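How to Prepare Household Paper and Card for Curbside Collection

Skuleneck Resident Services
Recycling and Waste Guides

This guide explains how households in the Skuleneck service area should sort, prepare and set out paper and card. It applies to all addresses with a blue-lidded cart. Residents of apartment buildings with shared containers should follow the sorting steps below and then refer to the notice posted in their building's collection area.

Before you begin

You will need your blue-lidded cart, a pair of scissors or a box cutter, and a place indoors where paper can be kept dry between collections. A grocery bag or a shallow box is suitable. Plastic bags must not be placed in the cart, even when they contain only paper.

Step 1: Separate paper from everything else

Remove paper and card from general household waste as it is produced. Items that have been in contact with food scraps or liquids cannot be recovered later. The following may go in the cart:

Newspapers, magazines and catalogs
Office paper and school work
Envelopes, including those with plastic windows
Cereal boxes and similar light card, with inner bags removed
Corrugated boxes, flattened
Paper grocery bags
Plain wrapping paper

The following must be placed in general waste:

Paper towels, napkins and tissues
Paper plates with food residue
Waxed or plastic-coated paper
Store receipts
Photographs
Wrapping paper with foil, glitter or a plastic film

Step 2: Test wrapping paper

Gift wrap is sold in many finishes, and the printed color is no guide to whether it can be recycled. Crush the sheet firmly in one hand and then release it. Paper that stays crushed may usually be recycled. Paper that springs open again is likely to contain plastic film and belongs in general waste.

Glitter and foil should be checked by eye, as some glittered papers will pass the crush test. Remove ribbons, bows and fabric trim from all sheets. Small pieces of clear tape may be left in place. Long strips should be pulled away or cut off together with the paper beneath them.
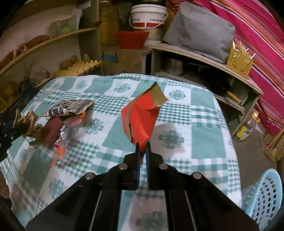

Crumpled red wrapping paper with a tan strip along its upper edge.

Large, undamaged sheets can be smoothed flat and put aside for another occasion. Smaller pieces may be used to line drawers or to cushion breakable items in storage. Strips too narrow to reuse should be handled as described in Step 4.

Step 3: Flatten boxes

Cut the tape along the seams and fold each box flat. Boxes wider than the cart must be cut down until the lid closes fully. The crew is not able to empty a cart with card standing above the rim, and material left beside the cart will be collected only during the extended service in February.

Shipping boxes often contain foam, air pillows or plastic sleeves. Take these out before flattening. Address labels may remain on the box. Pizza boxes should be torn in two at the fold – the clean lid goes in the cart and the greasy base goes in general waste.

Step 4: Contain small pieces

Loose scraps smaller than a playing card fall through the sorting screens at the Romaniuk transfer station and are lost. Place them in a paper bag or a large used envelope, fold the top over twice and put the packet in the cart. Do not seal it with string or staples.

Shredded paper is accepted on the same terms. Fill each bag no more than halfway so that it does not burst when the cart is tipped.

Step 5: Set out the cart

Paper and card are collected every other Tuesday. Carts should be at the curb by 6:30 a.m., with the handle facing the house and the lid fully closed. Leave an arm's length of clear space on each side. In heavy rain, residents may hold their paper until the next collection – wet card is often rejected at the station.

If your cart is not emptied

Look for a tag on the handle. The tag will state whether the cart was overfilled, blocked or found to contain items that are not accepted. Remove the items concerned and set the cart out again on the next scheduled day. If there is no tag, report a missed collection to the service desk at extension 223 before noon on the following day.

Replacement carts and additional copies of this guide are available from the service counter at 1535 Pravex Road. Please bring proof of address and the serial number printed under the lid of your current cart.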